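We use cookies to make this site work. Accept | Settings

Opinion
Apr 6, 2024
By Seul-gi Cha

When our training center at Skollholm asked for money to buy a suturing robot, the budget plan had one big line and nothing under it. I think this is the wrong way to plan.

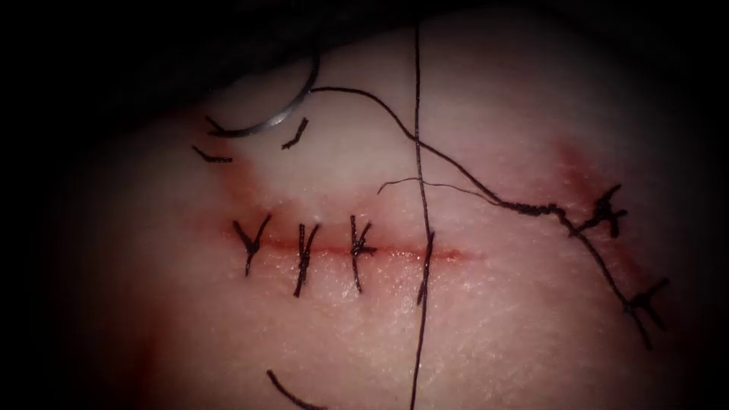 My own concern is the small things that are used up. A tissue pad costs little, and so does thread. But practice eats both. Four separate stitches on one short cut already leave trimmed ends lying near the needle, and every learner must repeat this many times. We asked for 500 pads and received 10.

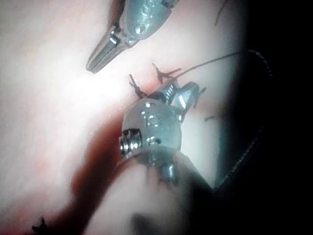

Two instruments at work along a row of knots.

Instrument tips are the second forgotten cost. They have fine cables and small joints, and I would plan to replace them from the first year. In the Sunda plan they appear only in year 5, and I do not understand why.

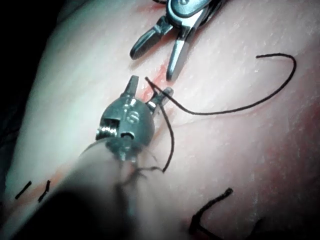 Page last changed: November

A loop of thread beside two pairs of jaws needs patience, and patience needs paid hours. Please put the hours in the budget too. If the money is short, I would wait one year and buy the machine together with its supplies.

Related
Penance: what our old equipment cost us
Son and the question of shared labs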